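Eken Public Library Network
Community Help Pages: Meeting Rooms and Equipment

Refund of deposit when a room booking is moved to another branch

Posted by Sendden Reading Circle
Wednesday, March 28, 2018

Our group holds a standing reservation for the large meeting room at the Sendden branch. We paid a deposit of $65 when the reservation was made, together with the room fee for the first session. The branch has now informed us that the room will be closed for floor repairs in June and that our booking may be moved to the Rey branch for that month.

We would like to know the following before we accept the move. First, does the deposit travel with the booking, or must we pay a second deposit at Rey and wait for the first to be returned? Second, the room at Rey is listed as smaller than the one at Sendden. If we find that it does not suit us, may we cancel only the June sessions and keep our place at Sendden for the remainder of the year? The printed terms refer to "the booking" throughout and do not say whether a series of dates is treated as one booking or as several.

We telephoned the branch and were given two different replies. We would be grateful for an answer from a group that has been through this, or from a member of the bookings staff.

Posted by Madard Garden Society

Our society was moved from Madard to Rey when the heating was replaced, and our experience may be of use.

The deposit did transfer, but it did not do so automatically. A transfer form has to be signed at the branch where the deposit was first paid. We did not know this and went directly to Rey, where the desk had no record of our payment and asked for a new deposit. We paid it in order to hold our meeting. The original sum was returned to us later by check, after we had written to the bookings office and enclosed a copy of the first receipt. If you still have your receipt, please keep it in a safe place. The desk at Rey would not accept our bank statement in its place.
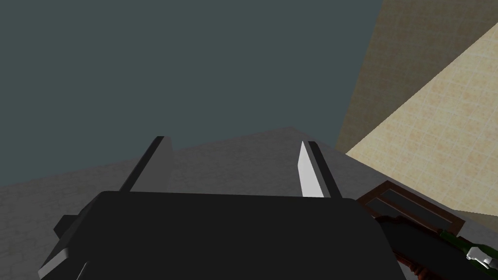
With regard to the size of the room, we found that it was adequate for a seated meeting but not for one with tables. The chairs are kept in a closet down the hall and must be put back by the group at the end of the session. The time needed for this is counted as part of your booking. We ran past our closing time on the first evening and were charged for an additional half hour. The charge was correct under the terms, although we had not expected it.

We cannot say anything definite about canceling part of a series. We did not attempt to do so. Our understanding at the time was that each date stood alone, but this came from a conversation at the desk and we have nothing in writing.

One further matter is parking. The lot at Rey is shared with the clinic next door and is full on most weekday afternoons. Evening groups should have no difficulty. Members who arrive by bus should allow time for the walk from the stop, which is uphill.

Posted by Evening Chess Group

We were also moved once. They kept our deposit for a long time. I would advise asking for it back in cash at the desk, and booking a church hall for the month if one is available.

Posted by Bookings Office, Eken Public Library Network

Thank you for your inquiry. The position under the current terms of hire is as follows.

When the library moves a booking for its own reasons, the deposit remains valid and no second deposit is due at the receiving branch. The transfer form mentioned above is required. It may be signed at the original branch at any time before the first session at the new location. Please bring the receipt. If the receipt has been lost, the desk can print a duplicate on presentation of the group's library card.

A standing reservation is treated as a series of separate dates under a single deposit. You may therefore decline the June dates without giving up the others. Notice should be given in writing, by letter or through the form on the bookings page, and should list each date that you wish to decline. Room fees already paid for those dates will be credited to your account or refunded, as you prefer. No cancellation fee applies when the change was made by the library.

We regret that you received differing replies by telephone. The terms in section 2 have been sent to all branches again, and the wording on series bookings will be made clearer at the next printing.

Deposits cannot be returned in cash. All refunds are issued by check to the name that appears on the booking, and a group that has changed its name or its mailing address should update its record first.

The additional charge for time taken to put away furniture applies at every branch. Groups moving to Rey may ask for the room to be set up in advance. The request should be made when the transfer form is signed.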